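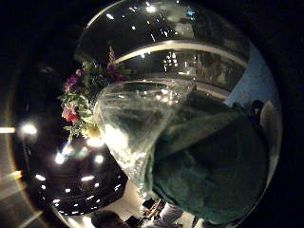
Lewis Shearer: Stems first, then glasses! Put the flowers in before anyone's poured a drink or you'll be mopping for the rest of Thursday.

itziar_z
Love a tall pale pink spike standing over the purple ones — gives the whole table a lift. And a V-shaped glass next to it, gorgeous.

khoi522
Lovely, but I'd go lower. People want to see each other over dinner.

itziar_z
Low is so flat though! Ours at Climley were 60 cm and everyone chatted happily all night.

Arnel M
With Khôi on this one. Keep the wide-rimmed glasses well clear too, mine went over in 10 minutes.

Climley Table Forum | Contact | Back to top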